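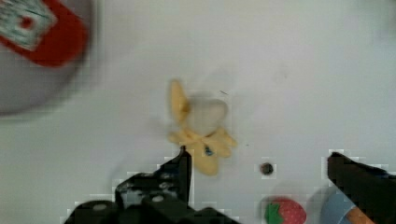
*Wrist camera, with the yellow toy between the plate and the strawberry.*

I want to write down what I changed in the controller in July, before I forget the reasons.

Our planner is called Bonsu. It receives object poses from the perception node and sends back a joint path. For a long time I believed that the planner was slow. Eetu Ahonen looked at my logs and told me that the planner was fine, and that it was waiting for old poses. The wrist camera and the overhead camera had different clocks, and my code took the newer message and threw away the other one. So the pose of a small object could jump by 10 millimeters between two cycles, and Bonsu planned again each time. 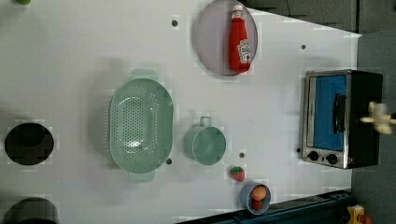

The repair was small. I put both streams in a buffer, I match them by time stamp, and I drop a pair if the stamps differ by more than 30 milliseconds. The control loop stays at 1000 Hz and doesn't wait for vision anymore. It follows the last good path until a new one is ready.

Two things are still bad:

- The mask for the colander is broken into many pieces, I think because of the holes. I fill them with a simple closing step, but I don't like it.
- The egg and the red thing under it in the bowl often become one object. Then the grasp point is in a silly place.

For the second problem I tried a lower threshold in `segment.yaml`. It helped the bowl and made the plate worse, so I put the old value back.

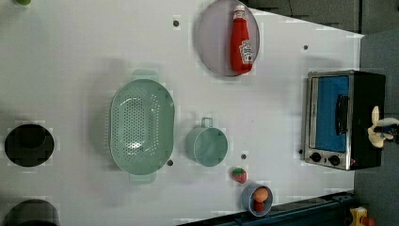 **Why not use only the overhead camera, if the clocks are such a trouble?**

The overhead view is good for planning the long motion, but in the last centimeters the gripper covers the object. I need the wrist view there, even when it is blurry.

Next I will move the buffer into its own package, so that Eetu can use it with Starkus too. The tests come first, and I have written 2 of them.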